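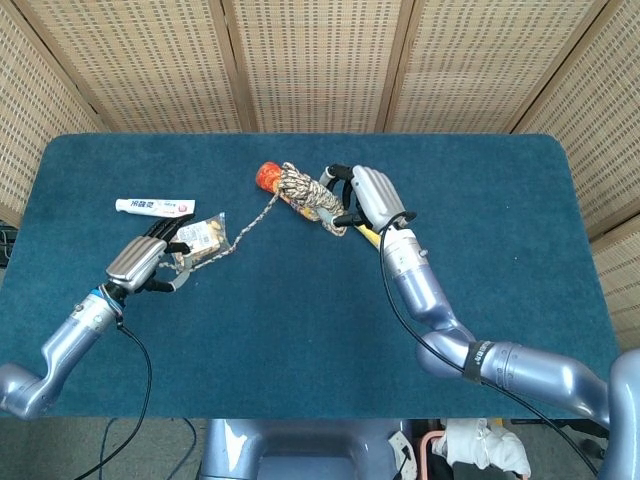
2 min read

I've been baking the same rye loaf since December and I think I finally have it. Well, nearly. The crust is right and the middle has stopped being gummy, so I'm calling it done and moving on to the part people keep emailing me about, the starter.

Mine came from Graciela Godoy, who gave me a spoonful in a jam jar and told me to feed it every day. I did that for a while and ended up with so much discard that we were eating crackers at every meal (good crackers, but still). Now it lives in the fridge and gets fed once a week, 50 grams of rye flour and the same of water, and it's perfectly happy. If it smells like nail polish remover it's just hungry. Feed it twice and try again the next day.

For the loaf I use 600 grams of flour, mostly dark rye with a scoop of bread flour if I have it. Mix it wet, wetter than you'd like, more like cake batter. Don't knead it! Scrape it into a greased pan, smooth the top with a damp spoon and leave it until you see little holes opening up on the surface. Then into a hot oven, and turn it down after the first ten minutes or so.

The hard part is waiting. Baltasar Villalba wrote in to say he cuts his while it's still warm and likes it that way, and I love you, Baltasar, but no. Wrap it in a towel and leave it overnight - two nights if you can stand it. It slices so much better.

Next time I want to get into caraway, which I know some of you have feelings about. Write and tell me if you toast yours first. I never have, and I'm starting to wonder.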